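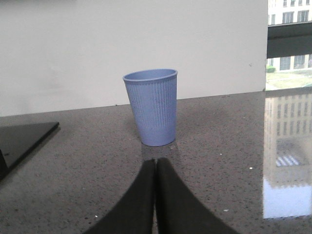 Kitchen and counter: the new page from Skastudia

Text by Kazlauskienė
Tue 11 June

Skastudia moved to Tanddale in February, and since then I have received many letters about the kitchen. People want to know how it looks, whether there is gas, where to put a bag, and if they should bring their own cup. I am slow with letters in English, so I put my answers on one page, with pictures, and I will add to it during the summer when there is time.

For those who come to the page for the first time: Skastudia is a small evening kitchen. We cook soups, dumplings, porridges, and jam, and we eat what we cooked. In the old rooms in Ballitz we had one long table and electric plates which needed half of the evening to become hot. In Tanddale we have a stone counter and a gas cooktop. The rooms are smaller, but I would not go back.

The counter

The counter is gray granite, speckled with black and white, and polished. I did not choose it. It was in the kitchen when we signed the papers, and at first I found it too dark and too serious. Now I like it very much. Dough comes away from it easily if you flour it with a light hand, and a hot evening in July will not make it warm so quickly.

It has one bad habit. Flour and fine salt are hard to see on this kind of stone, as the stone itself looks like somebody has spilled salt and pepper on it. You must clean it with your palm and not with your eyes. Pass the hand slowly over the whole surface, and where you feel grains, wipe again. I do this every evening before I turn off the light, and I still find sugar in the morning.

Please do not use vinegar or lemon on the stone. In Ballitz we cleaned everything with vinegar, so this is a difficult habit to lose for me too. Warm water, a drop of dish soap, then a dry cloth. The dry cloth is the part which people forget, and then the counter has gray clouds on it the next day.

The cups

A light blue disposable cup, with a smooth rim and fine ribs down the sides, standing on the granite. The color is between blue and lavender, and it changes a little with the side from which the light comes.

I received more questions about cups than about food. So, here is the whole matter. We use disposable cups for water and for cold kompot on the evenings when the group is large. On the small evenings we use glasses. I know that disposable cups are not a thing to be proud of. I bought a carton of 1,000 when we still had the rooms in Ballitz, it was cheaper than four small packs, and we are still drinking our way through it. When the carton is empty I will not buy another.

Until then, one cup for one person for one evening. Write your name on it with the marker from the drawer. The ribs make writing difficult, so write small or write only the first letter. A disposable cup is also a quite good measure for flour when the scale has no battery, but you must first weigh one full cup and write down the number, because flour that was shaken and flour that was spooned are two different flours. For the small pancakes I take 400 grams of flour and I do not trust any cup at all.

If you prefer to bring your own mug, bring it. There is a shelf for mugs on the left when you enter. Mugs which stay on the shelf longer than a month become mugs of the kitchen – this rule we took with us from Ballitz.

The cooktop

For me the cooktop was the reason to take the place. It is a gas cooktop with a black glass surface. I had never cooked on such a thing before. My first stove was white enamel, and one could beat it with a hammer.

Glass under the burners has good and bad sides. You see everything on it. One crumb of bread looks like a stone in the road. But you can also clean it in one movement, and there are no deep corners where the old milk hides. The chrome rings around the burners need more patience. Milk dries on them in brown half-moons, and then you need a soft brush and ten quiet minutes. Do not use the green side of the sponge, please. I used it once, in February, on the ring in the far corner, and I still look at that ring with shame.

How I clean it after an evening:

Turn off the gas and wait until everything is cold. Drink a tea in the meantime.
Lift off what can be lifted, and put it in warm water with soap.
Collect the crumbs with a dry paper towel. If you begin with a wet one, you will have paste.
Wipe the glass with a damp cloth, then with a dry cloth.
Go around the rings with the soft brush. The little screws in the rings are to be left as they are. They do not need to be tighter.
When the burner heads go back, turn each one a little with the fingers until it sits. A burner which sits crooked burns with a yellow flame on one side and makes the pots black.

Pots go on the burner with the size that fits. A small pot on a big flame only heats its own handles. I say this every evening and I will say it again in the autumn.

Two burners of the cooktop, with the navy pot on the right one, its lid on. Between the burners are a few crumbs on the glass.
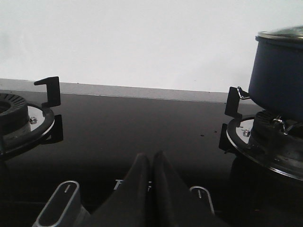 A reader in Ballitz wrote that black glass should never be wiped twice with the same cloth, and that the second cloth should be an old cotton shirt, washed many times, without any softener. She has cooked on black glass for many years, she wrote, and paper towels only move the grease from one place to another. In her opinion I also wait too long: the glass should be cleaned when it is still a little warm to the hand, before the starch from the potatoes becomes like glue.

I tried the shirt. The shirt is better than the paper, I must agree, and I have now cut up two of them. About the warm glass I am more careful. With a group in the kitchen I prefer a rule which is simple, and "cold" is easier to explain than "a little warm to the hand". At home everyone can do as she says.

What we cook in the summer

The soup list is short when it is hot outside. Cold beet soup with kefir and dill, sorrel soup as long as there is sorrel, and a thin chicken broth for those who believe in hot soup in all seasons (I am one of them). The broth takes a long time, so it goes on the burner before the group comes, and the evening begins with the smell of it.

For the broth: put the chicken in cold water, never in hot. Bring it slowly to the first bubbles, take off the foam, and only then add the carrot, the onion, and the pepper. Salt at the end. Keep the flame so low that you are afraid it will go out. The lid should be not completely closed, with a wooden spoon under one side, otherwise the broth becomes cloudy. Cloudy broth is not a sin and tastes the same, but I like to see the bottom of the bowl.

In the jam weeks we will need every burner, so there will be no soup on those evenings. Bring jars with lids that close. Last summer somebody brought very beautiful jars with no lids, and we ate all of that jam the same night with spoons.

Practical things

The door code is 356 and then the key sign. The door is heavy and must be pulled toward you before you push it. Please do not ring the bell of the neighbor.

Bags go under the bench and not on the counter. Rings and watches you can leave in the small dish by the sink, and please take them home again.

An evening is for 4 people at the cooktop, and the others cut, peel, and wash, and after the first hour we change. If you have never cooked with gas, say it at the beginning and I will show you how to light it. It is not a shame. I was afraid of it too until I was quite old.

The dates for July hang on the door and I will also send them by letter. Next on this page will be the pantry shelf and the big sieve, when I have found where the sieve was put after the move.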